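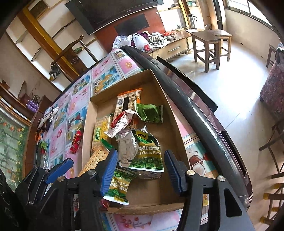
Balley Key Cabinet for Real Estate and Rental Offices

If you look after more than a handful of homes, you already know what happens to keys. They end up in desk drawers, in coat pockets and in that one mug by the phone, and then a buyer is standing on a front step in Dristthorpe while somebody back at the office tries every ring on the board. We built the Balley for offices like that, having run one ourselves for a good many years before we ever sold a cabinet.

The standard model holds 44 sets on numbered hooks, spaced wide enough that a bulky ring with a garage remote on it doesn't crowd its neighbor. The steel door opens a full 90 degrees and stays put, so you can hang keys with your arms full of brochures. Wall fixings are in the box.

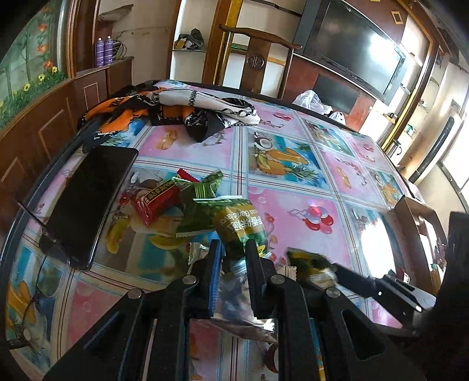

Each cabinet comes with a paper sign-out book as well, and we do recommend using it - Ailsa Kerr, who handles our orders, still keeps hers going alongside the software and swears she finds things faster. The tags carry a number only, never an address, so a lost set doesn't lead anyone to a client's door.

Bigger office? Two cabinets can be bolted side by side and keyed alike, and the Mowat lock can be swapped for a keypad version at any time. Just tell us when you order.

Finish: light gray or dark green
Lock: Mowat cam lock, two keys supplied
Delivery: 4 working days, a little longer in August
Spare tags: sold separately, all colors

For questions about fitting, ask for Ewan Morrison at our Dikside workshop.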